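Studio assistant wanted, two days a week, Skelwood Pottery

Hello! I'm Nayara Cordeiro and I run a small shared pottery studio in the old Skelwood dye works (built 1849, draughty ever since). I'm looking for someone to help with glazing, wheel cleaning and general clay wrangling from February.
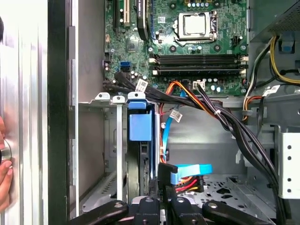 You'd be working mostly with me and with Yamuna Kotian, our slip-casting wizard. Mornings start at 8.30 and we're usually done by four, unless a big order is going out and everyone's wrapping mugs.

What you'd be doing: wedging and reclaiming clay, mixing glazes from our recipe book, waxing bases, and sorting members' shelves so bisque and greenware don't get muddled. We have 128 members' pots on the go at the moment, so a tidy mind helps a lot.
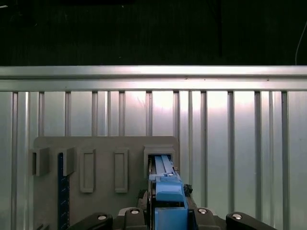 I don't mind if you've never worked in a studio before, as long as you've made some pots and can lift a bag of clay without wincing. If you've mixed glazes from dry materials, lovely, do tell me. Mask fitting and training are on us. 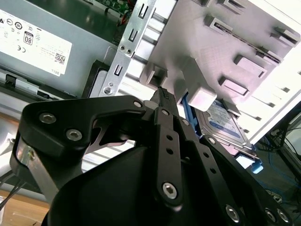

Pay is monthly and you get free bench time on your days off, plus a shelf of your own and clay at cost. Firing your own work is free too, up to five pieces a month (big planters count as more, sorry!).

To apply, send me a page about yourself and a few photos of things you've made, wonky ones included. Hoi-yan Kwan looks after the studio inbox and will get back to you with a time to come in for a cuppa and a go at the reclaim bucket.
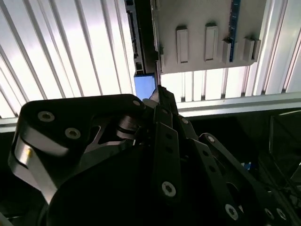 Getting here

We're at the Wekley end of the yard, up the outside stairs. Bikes can go under the stairs, and there's a bus stop by the main gate.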